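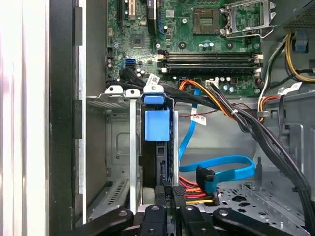

Withholding tax on cross-border payments inside a corporate group depends first on what the payment is for. Interest, royalties, service fees and the price of goods are four separate categories, and a country can tax each of them at a different rate or leave some of them out altogether. A single product can give rise to more than one. Take a desktop computer with its case open and the processor socket on the green motherboard still empty: a group company that buys the board from its foreign parent pays a purchase price, and one that pays the parent for the right to use its patented design pays a royalty. The purchase price is normally outside withholding tax. The royalty normally is not.

Notes for Unit 4, Cross-Border Payments
Nyokabi Kioko
May 6, 2020

Read these notes with the treaty text in your course pack. The countries in the worked case, Makori and Bonine, are made up of simple rules so that you can do the arithmetic without looking up rates.

1. Who owes the tax and who pays it

Withholding tax is a tax on the recipient of the income. The payer collects it by keeping back part of the payment and handing that part to its own tax office. Students often write that the payer "bears" the tax. It may do so under the contract (see section 5), but that is a commercial matter between the two parties. In most systems the payer is liable if it fails to withhold, even where the recipient has already been paid in full.

2. Characterization

Start with the contract, then look at what the parties do under it. A contract headed "Service Agreement" can still produce royalties if the customer receives know-how that it can go on using by itself. The usual questions are:

Does the payer receive a right to use something the recipient owns, such as a patent, a trademark or a secret process?
Does the recipient do work for the payer and keep its knowledge to itself?
Does ownership of a physical item pass to the payer?
Is the payment compensation for the use of money?

Mixed contracts are split where a reasonable split can be made. If one part is minor and only supports the main part, many tax offices will treat the whole payment like the main part. Check local practice before you rely on this.

3. Treaty relief

A tax treaty may reduce the domestic rate or remove the tax. It does not create a tax that domestic law does not impose, so always read the domestic rule first. To use the treaty rate, the recipient must be a resident of the other country and, for interest and royalties, the beneficial owner of the income. A company that is bound to pass on everything it receives will have trouble with the second test.

Expect to be asked for a residence certificate. Some countries require it before payment. Others let the payer withhold at the full rate and the recipient claim a refund later.

4. Worked case

Hisidia is resident in Makori. It is wholly owned by Fanow, a resident of Bonine. In June Hisidia owes Fanow a royalty of 1,260 under a patent license. Makori taxes outbound royalties at 20 percent. The treaty between the two countries limits the rate to 10 percent for a beneficial owner.

Without the treaty, Hisidia withholds 252 and pays Fanow 1,008.
With the treaty, Hisidia withholds 126 and pays Fanow 1,134.

Suppose the residence certificate arrives after payment and Hisidia has withheld 252. Fanow's claim is for the difference, 126. Bonine will generally give credit only for the tax Makori was entitled to charge under the treaty, so Fanow cannot leave the extra 126 in Makori and credit it at home.

5. Gross-up clauses

A gross-up clause makes the payer increase the payment so that the recipient ends up with the agreed amount after tax. If Fanow must receive 1,260 net and the rate is 10 percent, the gross payment is 1,260 divided by 0.9, or 1,400. The tax is 140. Adding 10 percent to 1,260 gives the wrong answer, and this mistake appears in exam scripts every year.

6. Deduction for the payer

Whether Hisidia can deduct the royalty is a separate question from withholding. The price must be at arm's length, and the license must have a business purpose. Some countries also deny the deduction if the tax was not withheld correctly. We return to this in Unit 7.

For next class

Rework the case in section 4 on the assumption that Fanow must pay the full royalty on to a third company resident in a country with no treaty with Makori. State which treaty condition is in doubt and give the amount withheld if the condition fails.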